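Tabletop stain

A tabletop stain is any lasting change of colour in the surface of a wooden table, or in the finish over it. The usual types are the white ring, the black ring, the grease spot and the general darkening that comes with use. Stains are a favourite topic of household advice, most of which has been handed down without much testing.

Types

White rings sit in the finish. Moisture or heat from a cup or dish clouds the coating, and the wood underneath is often untouched. Black marks go deeper. They form where water has reached the wood and iron has reacted with the tannins in it, so a wet steel tin left overnight on oak is a dependable way to make one. Grease spots darken bare or oiled wood and may spread slowly for weeks. Ink and dye stains follow the grain and are the hardest to shift.

The line between these types is less tidy than most guides suggest. An old mark may be part clouded finish and part stained wood, and a cure aimed at one will leave the other behind.

Claimed remedies

Mayonnaise, toothpaste, cigarette ash, walnut meat, salt and petroleum jelly have all been put forward as cures for white rings. Supporters tend to describe a single ring on a single table. White rings can also fade untreated as trapped moisture leaves the finish, and few of the people reporting success had left a second ring alone to compare.

The furniture restorer Rochelle Harawira set out to do that in Gulness, marking 45 varnished offcuts with hot cups and treating some while leaving the rest. Her notes report that the untreated rings faded nearly as often as those under mayonnaise. Toothpaste did better, though she put this down to its being a mild abrasive, and the treated patches had lost some of their shine. The test was small, she judged the results by eye, and it has not been repeated. It is still better evidence than most of the remedies have.

Walnut meat is a special case. Its oil colours a pale scratch and makes it harder to see. Whether hiding a mark should be called removing it is a matter of taste.

Commercial products

Drillumik, a paste sold in 325 gram tins, was once labelled as lifting "all marks from all woods". The wording was later changed to "many marks". Wenceslao Saavedra, reviewing it for the trade newsletter Lorente, found that it cleared light clouding in shellac and did nothing he could see to black rings. He also noted that the instructions called for 5 minutes of hard rubbing, and wondered how much a plain cloth would have managed in that time.

Oxalic acid does lighten iron stains and has a sound chemical basis. It is poisonous, needs gloves and good airflow, and can leave a bleached patch more obvious than the original mark.

Pale surfaces

It is often said that blond wood stains more easily than dark wood. The claim mixes up two things: how readily a surface takes a mark, and how plainly the mark shows afterwards. Finish, wear and the kind of timber matter to the first. The second is mostly contrast, and even a few darker stains stand out on a light top with faint grain.
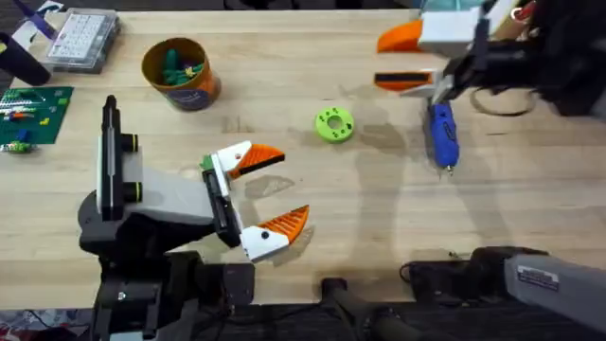

See also

French polish
Coaster
Oxalic acid
Wood bleaching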